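3. Setting and Methods

3.1 Where meals are eaten

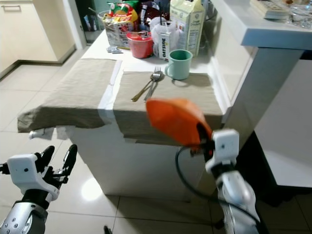
Household meal surveys usually ask what was eaten and how much of it. They ask less often where the eating was done. The present study began with the second question. We wanted to know how residents of two housing developments, Memau and Gunholm, divide their meals between a dining table and other surfaces in the home, and whether the layout of the kitchen has any bearing on the choice.

Both developments were built by the same firm, Munro, and the floor plans are close enough to compare. The main difference lies in the kitchen. Homes in Memau have a separate dining room with a door. Homes in Gunholm have one open room in which a fixed island stands between the cooking area and the living area. Storage, window area and appliance positions are otherwise alike, and rents in the two developments follow the same schedule.

Earlier work on kitchen layout has mostly dealt with the cook. It measures walking distance between sink, stove and refrigerator, or the time needed to prepare a standard meal. Work on family meals, on the other hand, tends to treat the table as given and to count how many people sit down at it. A meal taken at a counter is often recorded in such studies as a snack, whatever its size. We did not follow this practice. In our records a meal is any occasion on which a person ate from a plate or bowl for longer than 6 minutes, wherever it took place.

3.2 Sample

Invitations were sent to 800 households, divided evenly between the two developments. Of these, 408 agreed to take part and returned a usable diary. Response was slightly higher in Gunholm. Households with children under school age were less likely to return the diary in both places, and the results for that group should be read with this in mind.

Each household kept the diary for 2 weeks in September. One adult was asked to fill it in on behalf of everyone living in the home. The diary used the Fedska format, a single printed sheet per day with a row for each meal and columns for time, place, people present and items on the surface at the start of the meal. The last column was our own addition. Pilot households had mentioned that they often moved to another spot because the first one was already taken up by mail, shopping or schoolwork, and we wanted a simple way to record this.

3.3 Coding of surfaces

Places were coded into five groups: dining table, island or counter, coffee table, desk, and other. Beds and outdoor steps went into the last group. Where people in one household ate the same meal in different places, each place was entered separately.

Items on the surface were coded as either meal items or other items. Meal items were dishes, utensils, placemats, drinks and food that was part of the meal. Packaged food that was being kept on the surface, and was not eaten at that meal, counted as an other item. Figure 1 shows an island surface on which both classes are present: a fork and spoon and a mint-green mug on one of two grayish-brown cloth placemats, and groceries and household items toward the back. Under our scheme a surface of this type is coded as shared use.

Figure 1. Kitchen island with placemats, utensils, a mug and groceries.

Two coders worked through all the diaries independently. Most disagreements concerned fruit bowls, which some households described as decoration and others as food. We settled on treating fruit as an other item unless the diary said that it had been eaten. Salt, pepper and sauces were treated as meal items in every case, including in homes where they never left the surface.

3.4 Interviews

A smaller group of households was visited for an interview after the diary period. The interviews followed a fixed list of topics but not a fixed wording. We asked residents to go through an ordinary weekday and then a Sunday, and to say where each meal was eaten and what had to be cleared away first. We also asked about placemats, tablecloths and similar coverings. These had come up in the diaries more often than expected, and several respondents wrote that putting one down was how they marked off a place to eat.

Interviews were held in the kitchen whenever the household was willing. Residents found it easier to answer with the surfaces in front of them, and some corrected what they had written in the diary. Such corrections were noted in the interview file, but the diary entries themselves were left as they stood.

3.5 Limits of the method

A diary kept by one adult will miss meals that this person did not see. Breakfasts eaten early by someone leaving for work are the clearest case, and late meals by teenagers are another. We expect the count of meals at the island to be too low for this reason, more so in Gunholm than in Memau.

The item column has its own problems. People differ in what they regard as worth writing down, and a surface that is always partly full may come to look empty to those who use it. Entries for the first days were longer than those for the last days in nearly all households. We therefore compare the presence or absence of other items and make no use of how many were listed.

Finally, households chose their development. A family that likes formal meals may have picked Memau for its dining room, and nothing in our data can separate this from an effect of the room itself. The interviews included a question on reasons for moving in, and the answers are taken up in Section 5.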